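Stadulia Mediation Statements

A collection of public statements made by governments and outside mediators about border and peace negotiations, with hand-added labels for who is speaking, who is being addressed and what kind of offer is being made. Put together by Kelly Naylor and Reiko Hamada under the Salix project.

Version 1.2, released September 18, 2024

What's in it

1,245 statements in English, most of them taken from press briefings, joint communiqués and printed interviews. Each one is a single row in statements.csv. The longest statements were split at paragraph breaks and share a parent_id.

Columns

id - a plain number, never reused
parent_id - empty unless the statement was split
speaker_role - party, mediator, observer or other
addressee - free text, lower case
offer_type - talks, ceasefire, monitoring, aid, none
translated - yes or no
text - the statement itself, UTF-8

Labelling

Both of us labelled the first 100 rows separately, then sat down and went through every row where we differed. Most of the trouble was with offer_type. A sentence such as "we stand ready to assist both sides" can be an offer of talks or can be nothing at all, and we settled on "none" unless a place, a format or a next step is named. The rest was split between us. Kelly took the interviews and Reiko took the communiqués.

If a speaker changed office between two statements, speaker_role follows the office held when the words were spoken. Honorary titles are ignored.

Known problems

43 rows have a translated value of yes but no record of who did the translation. They are listed in unsourced.txt. We would leave them out of any work that depends on exact wording.

Interviews favour the side that gave them. Smaller delegations hardly appear as speakers, though they turn up often enough in the addressee column.

The Wainwright split (1,000 rows for training, the remainder for testing) was made before the long statements were broken up, and some parent_id values used to cross it. This was fixed in 1.2. Scores from earlier versions shouldn't be compared with new ones.
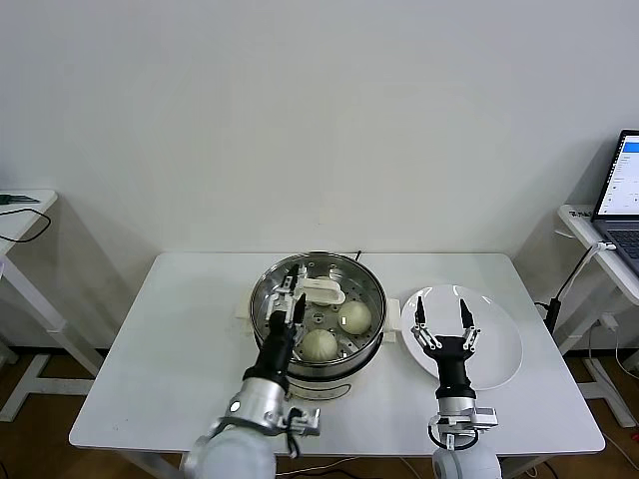
The older Climberg split is still in the archive folder for people who need to repeat past results. It won't be updated.

Planned changes

A second pass over the addressee column is due in October, mainly to fix spellings of ministry names. We also want to break "observer" into two roles but haven't agreed on the wording.

Corrections

Open an issue with the row id and the change you're suggesting. Please include the page or transcript you're working from - we can't act on a correction without one.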